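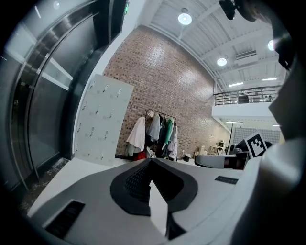

September 2019, Friday
Arinon equipment plan, second pass

Purpose of this entry: get the second-phase list into a state where it can go to purchasing without coming back. The first pass mixed capital items and consumables on one sheet and was returned.

Starting position. Two more hand-held grippers, so that two people can work in parallel and a spare set of fingers is always mounted. Everything else on the list hangs off that number. If the grippers slip, the cases, cards and markers slip with them and should not be ordered early.

Quotes in hand:

Endoretti, hand-held gripper, complete, 2,890 each. Fingers included, camera not included. Quote good for 30 days.
Griltwood, body and fingers as separate lines. Cheaper on the body, but the finger set is sold in pairs and the mount is listed as "to be confirmed." Asked for a firm number.
Woo, no price yet. They want a drawing of the mount before they will quote.

Two Endoretti units come to 5,780. Freight is 261 for the shipment, so 6,041 before tax. The freight is a single charge and does not change if we add a third unit, which is worth remembering if anyone on the floor above wants to share the order.

Purchasing rule, for reference: any single line over 1,000 needs a second written quote attached. That covers the grippers and probably the arm stand. It does not cover cameras if they are entered as separate lines, and they should be, given that they are a different vendor and a different lead time. Do not bundle them to make the sheet shorter.

Fingers. The pale tips are easy to see against the black behind them, and I want to keep that contrast in the new sets. Griltwood's default finger is dark gray. They say white is available with no surcharge. Needs to be in the quote in writing, with the part number, or we will get gray.

Printing fingers in house was raised again. Material cost is trivial. Labor is the problem: cleanup and fit check take longer than the print, and the last in-house batch had two tips rejected for a loose fit at the base. Plan is to buy the first sets and print replacements only after we have a measured wear rate. No wear rate exists today. Log sheet started, column for hours in use, column for tip condition.

Markers. New units each need their own card with a distinct ID. Cost is small, but the cards have to be flat and stay flat. Paper on foam board is not good enough for anything carried in the hand. Rigid matte card goes on the consumables sheet. ID assignments to be written on the sheet before printing, not after.

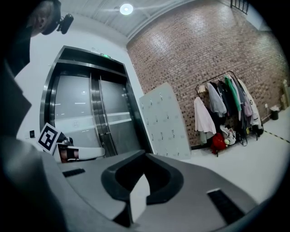
Maiara Sampaio

Site notes, ground floor, taken for the planning sheet.

The area by the doors, lockers and brick wall stays in the plan as a working area. Reasons to keep it: overhead light, open floor, a mix of hard surfaces and hanging fabric within a few steps. Reason to be careful: metal and glass at the doors throw reflections, and the bright streaks move as the operator moves. Any camera we buy has to be tried facing those doors before we commit to quantity. One sample unit first, then the rest. Add two weeks to the schedule for that.

Storage. The lockers by the wall are for personal things and will not be used for equipment. I measured a compartment anyway and a gripper in its case does not fit. We need one closed cabinet with a shelf depth that takes the case lying down. Not on the first sheet. Adding it under furniture, different budget code.

Power and charging. There is an outlet on the brick by the trash can, close to the clothes rack. Fine for one charger at the end of a session, not fine as a permanent charging point with clothes hanging nearby. Charging station goes at the desk side. Needs one power strip with a switch and one shelf bracket. Both consumables.

Floor tape. The yellow and black strip is to be left where it is. If the second working area is marked out, use a different color so the two are not confused. One roll, any supplier.

Headgear. Head-mounted devices are on the Arinon list as a separate item and are not to be charged to the gripper line. What I do need in this plan is spare straps and brackets. Brackets are short and take a knock whenever headgear is set down on a table. Putting two spares per set on the sheet. Vendor sells them singly.

Lead times as given:

Endoretti, five weeks from purchase order.
Griltwood, three weeks for bodies, six for fingers. So six.
Rigid card, in stock.
Cabinet, unknown.

Working back from that, the order has to be out by the end of next week if we want units on the bench before the end of October. With Griltwood we miss October in any case. I do not consider the price difference large enough to pay for that, but the second quote is required, so the request stays open.

Rejected for now:

Third gripper. No third trained operator.
Extended warranty. It excludes fingers and cables, the only parts we have ever replaced.
Wheeled transport case. Too heavy loaded, and the elevator makes the carry short.

Open items:

1. Firm quote from Griltwood, white fingers named on the quote.
2. Mount drawing to Woo. I have the dimensions, drawing not started.
3. Sample camera, tried against the doors in daylight and again in the evening.
4. Budget code for the cabinet.
5. Check whether tax applies to the freight line. Purchasing gave two different answers.

Correction to the first-pass sheet: the total there left out freight entirely. Use 6,041 as the pre-tax gripper subtotal from here on. The old sheet has been moved to the superseded folder with the total struck out.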